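About Fudgate
Boards, blocks and small wooden goods 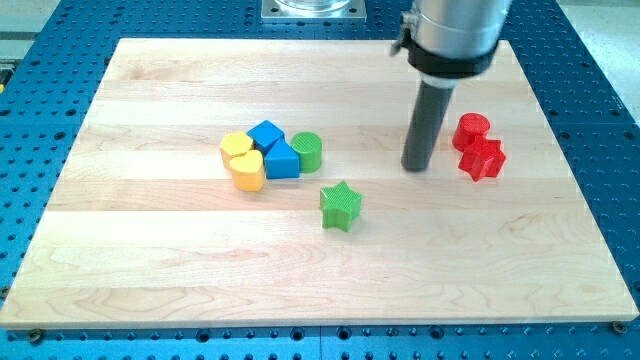

Diễm Tạ
Owner and Workshop Manager

Fudgate makes work boards, cutting boards and sets of small colored blocks. We sell to schools, to play groups, to a few shops and directly to people who write to us. Most of what we make is maple. Everything is cut, glued and finished in one building, and the office is at the front of it.

I started the business after nine years in a cabinet shop, where the offcuts went into a bin by the back door. A lot of it was good maple in narrow lengths, too short for a door rail but fine for a board. I took some home, glued it up on the kitchen floor and gave the first few boards to relatives. My aunt still has hers and has sanded it twice.

The boards

A Fudgate board is made of maple strips glued side by side. We do not stain the strips or sort them to one color. Maple runs from cream to slightly yellow or pink, and you will see that difference from strip to strip on any board we send out. Some boards also have a bit of swirl in the grain. If you want one that is as even as possible, say so when you order and we will go through the rack for you.

Strips are planed, glued and left in the clamps overnight. The next day we scrape off the glue, flatten both faces and square the edges. We keep the edges straight on the standard board so that two can be pushed together on a table without a gap. Rounded corners are available on request and add 3 working days.

Our big clamps are old Hägglund screw clamps that came with the building. The newer ones are Wuson. Both hold fine, but the Hägglunds are heavier and people tend to leave them for whoever comes in last.

The blocks

The blocks came later. A preschool teacher bought a board for a sorting table and asked if we had anything to put on it. We cut her a handful from scrap and painted them, and she ordered more for the other rooms.

They are small on purpose. A child can move several around on one board and still have open space to line them up or spread them out. Against pale maple the colors are easy to tell apart, even from across a table. Teachers use them for sorting, patterns, following directions ("put it next to the last one") and clearing up at the end, when everything has to come off the board and go back in the bag. Adults use them too — we have one customer who plans garden beds with hers.

Blocks are sold in bags of 40, in mixed colors. We also sell singles for people who have lost a few under the couch. Please do not give them to children under 4.

The shop

The workshop has a cutting side and a clean side, with a door between them that stays shut when the saws are on. Gluing and sanding happen on the cutting side. Painting, checking and packing are on the clean side, along with the shelves for finished orders.

Every board is laid flat and checked before it is packed. We look for open glue lines, rough edges and any rocking. A board that rocks goes back to be flattened again or is sold as a second. Seconds are kept on the shelf by the front door at a lower price, with a pencil mark on the underside showing what is wrong. They go quickly in November.

Looking after a board

Wipe it with a damp cloth and dry it standing on edge. Do not soak it or put it in a dishwasher. When the surface starts to look dull, rub in a little food-safe mineral oil, leave it for an hour and wipe off what is left. Blocks only need wiping.

Orders and visits

Parcels go out by Postico. Large school orders are sent on a pallet, and we will call ahead to agree on a delivery time. Orders meant as holiday gifts should reach us by 15th November. Later ones are made in turn and may ship in the new year.

You are welcome to come and pick out a board yourself. Call first so that someone is on the clean side to let you in. The entrance is at 893 Mill Road, the green door — parking is behind the building, and the bell sticks, so press it hard.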